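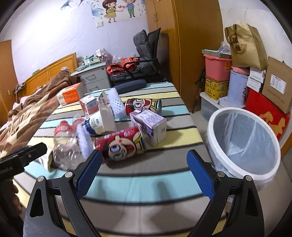

Murray Girard demande s'il faut rincer les canettes avant de les mettre dans le bac Gauthier : un rinçage rapide suffit, sans produit.

4.2 Trier les emballages avant le premier dépôt

Étalez tout ce que vous avez ramassé dans la pièce sur une surface plane : table, lit couvert d'un drap, sol dégagé. Prévoyez un drap qui passe en machine.

1. Mettez de côté les canettes métalliques. Videz-les dans l'évier, rincez-les et laissez-les s'égoutter tête en bas. Ne les écrasez pas si votre commune pratique la consigne.

2. Prenez les bouteilles en plastique transparent. Videz-les, chassez l'air en les aplatissant dans la longueur, puis revissez le bouchon. L'étiquette peut rester en place.

3. Faites de même avec les bouteilles en plastique blanc. Elles vont dans le même compartiment que les transparentes.

4. Retirez la paille des briques de boisson et dépliez les coins. Les petites briques se coincent facilement dans la trappe : introduisez-les à plat, une par une.

5. Aplatissez les boîtes en carton, même déchirées. Un carton gras va dans les ordures ménagères.

6. Regroupez les filets en mousse qui protègent les fruits. Ils n'ont pas de compartiment dans le bac. Gardez-les pour caler de la vaisselle ou jetez-les avec les ordures ménagères, selon les consignes locales.

7. Secouez le drap au-dessus de la baignoire ou dehors, et lavez-le s'il est taché.

Note : le bac a une contenance de 100 litres, tous compartiments réunis. Videz-le dès que le niveau atteint le repère intérieur.

Attention : le bord d'une canette ouverte peut couper. N'y passez pas les doigts pour la nettoyer.

Attention : si vous triez sur un lit, écartez d'abord coussins et couvertures. Un fond de jus sucré se voit peu sur un tissu foncé et part mal une fois sec.

Pour commander un compartiment de rechange, indiquez la référence 3787 à votre revendeur. Le montage est décrit à la section 4.3.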